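Rebasing the Uvari, part two

I said in the last post that I would have the whole army off its old square bases by November. That didn't happen, but I'm far enough along to write up where things stand and what I'd do differently.

For anyone new, the Uvari are my oldest army. They are metal, mostly spearmen and archers with a handful of beast riders, and I painted the first of them when I still thought one coat of black spray and a drybrush was a finished model. They were all on 20mm squares for a rank and file game that no one in my area plays anymore. The game we do play now is Ngui, which is a skirmish game with loose units, and it wants 25mm rounds for foot and 40mm for anything mounted. You can play it with squares and my group never complained, but measuring around corners gets old and the models looked lost on the table next to everybody else's.

So the plan was simple. Get them off the squares, put them on rounds, redo the ground so it matches, and touch up the paint while I had each one in my hand.
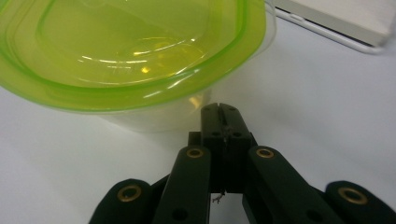

Photo: Lostau Games & Hobby

The army is 93 models. I did not plan to do them in one go. I set them up in batches of 16, mostly to suit the painting handles and the cork strips I have. Sixteen is also a full spear block in the old rules, so the batches came out of the case already sorted.

Getting them off the old bases

This was the part I dreaded and it went both better and worse than I expected. The early models were glued with plain superglue and no pins. A couple of hours in the freezer and a twist with pliers wrapped in a rag, and most of them popped right off with the tab still attached. I had two snapped ankles, both on archers, and both were models that had been repaired before.

The later ones were a different story. At some point I started using two-part epoxy for everything and I was very generous with it. The freezer does nothing to that. I ended up clipping the plastic base away in pieces with an old pair of side cutters and then filing down what was left. Wear eye protection for this. Bits of base travel a long way, and I was still finding them under the radiator on Monday.

I tried soaking one of the stubborn ones in paint stripper to see if it would loosen the epoxy. It loosened it a little and took the paint off up to the knees, so I wouldn't recommend that unless you were planning to repaint anyway.

If the model has a slot tab under its feet, you have to choose whether to keep it. I cut mine off. Slotted round bases are easy to find in 25mm, but the slots run straight across the middle, and a lot of these old sculpts have their feet at an angle, so they end up staring off the side of the base. With the tab gone you can face them wherever you want. The downside is that every one of them then needs a pin.

Pinning

I use a 0.8mm drill in a hand vise and brass rod. One pin per model, in whichever foot is flatter. I know people who do both feet and I think that's asking for trouble with metal this thin. Drill slowly, keep the bit straight, and leave more rod sticking out than you need. You can always trim it under the base afterward. I cut a few too short early on and had to pull them and start over, and pulling a pin out of a metal ankle is not a fun evening.

The beast riders got two pins each, front and back foot, with the heavier rod. They are solid lumps and have fallen over in every game I have ever used them in. The 40mm rounds help with that more than the pins do, and I've also put a steel washer under each one so they stay put in the magnetic tray.

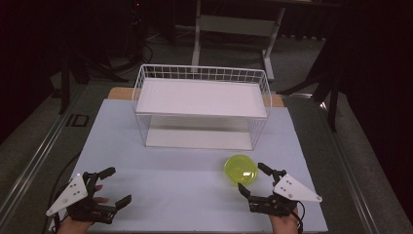 The washers do add a little height on the underside, so check the depth of your bases before you buy a bag. Mine fit under the 40mm bases with a hair to spare and don't fit under the 25mm ones at all. For the foot I went with cut magnetic sheet, which holds fine for plastic and is only just strong enough for metal. If I carry the case flat it works. If I carry it on its side I get a pile of spearmen at one end.

Matching the ground

The old bases were sand and PVA painted goblin green with a green edge, which was how we all did it then. I still like how that looks on some armies. On the Uvari it never made sense. They're supposed to come from dry hill country and they looked like they were standing on a golf course.

For the new ones I wanted pale dirt with some broken stone. The first test used a texture paste straight out of the pot, and it was too even. Every base looked like the same base. What I settled on is a layer of filler pushed around with a wet brush, a few pieces of cork torn up small while the filler is soft, and then fine sand in patches only. It takes longer but each one is a bit different and the feet blend in. You do need to bring the filler up over the soles or the models look as though they're hovering.

For color I used the Tarico range all the way through, mainly to keep it simple if I add models later. A mid brown over everything, then a heavy drybrush of the bone color, then a lighter one of the same bone with white mixed in. The stones get a thin gray wash at the bottom edges. Tufts go on last and I kept them to one or two per base, the short straw-colored ones. The rims are dark brown.

One note on the Tarico bone. The pot I had from years ago and the pot I bought for this project are not the same color. The new one is pinker. It doesn't matter on dirt, but I had used the old one for the shields and the linen, so I'm being careful with what's left in the old pot and saving it for touch-ups.
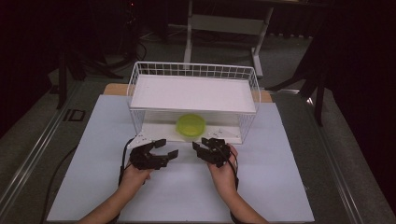

A reader commenting on part one wondered why I wasn't just stripping the whole lot and painting them again from bare metal, if I was going to all this trouble. It's a reasonable thing to ask and I did think about it. The trouble is that I would never finish. Rebasing a batch takes me a week of evenings. Repainting a batch to the standard I'd want now would take me a couple of months, and there are other things on the desk. I also like the old paint. It's blocky and bright and some of the faces are terrible, but it's the army I learned on, and with new ground under it the whole thing looks much more deliberate than it did.

What I have been doing is small fixes. Chipped spear tips get a new coat of steel. Any shield with a bad rub gets the edge repainted. I added a brown wash to the leather on the archers, which had been a flat orange, and that one change did more than anything else. The rest I've left alone. Then a coat of gloss and two of matte, and let the gloss cure overnight before the matte goes on. I rushed that on the first batch and a few of them stayed tacky for days.

How they play

I got one game in with the models that are done, at Lostau on club night. We played 400 points on a small table, which in Ngui is a warband with one leader and enough foot to hold two objectives. I took the spears and one pair of beast riders.

I lost, but not badly. The Uvari special rule lets spearmen hold ground against a charge if they haven't moved, and on squares I always played them like a solid line out of habit. On rounds I spread them out a bit and found I could cover far more of the table and still have them support each other. Then I got greedy with the riders and sent them up a hill after a wounded leader, where they got shot to pieces. The spears held the left objective until the last turn.

The other thing I noticed is how much easier they are to move. I used to have to untangle the spears from each other every time a block got shoved forward. With the wider bases there's enough space between the shafts that they mostly stay out of each other's way.

My list came to 97 points over on the first attempt, by the way. I had been using the costs from the old printing of the rules. If you have the first version with the gray cover, check the errata before you build anything. Most of the Uvari foot went up slightly and the riders went up by quite a lot.

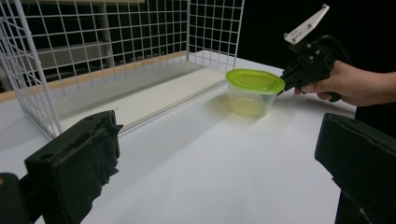 What's left

The archers are all off their squares and pinned but have no ground on them yet. I want to do those next while I remember how I mixed the filler. After that there's the command group and the old standard bearer, which has a paper banner I don't want to get wet. I may mask it with a bit of plastic wrap and do the base with a very small brush, or take the pole out of the hand and put it back afterward. The glue in that hand is the epoxy kind, so I'm leaning toward the plastic wrap.

There is also the shaman on the big rock. He was on a 50mm square with a slab of slate, and the slate is wider than any round base I own. I could trim it with a tile nipper or give him a larger base than the rules call for. My group says they don't care either way as long as I measure from the feet.

I'm out of brass rod and nearly out of cork, so there'll be an order going in before I start the next batch. If anyone has tried the thicker magnetic sheet under metal models, leave a comment and let me know if it holds with the case on its side.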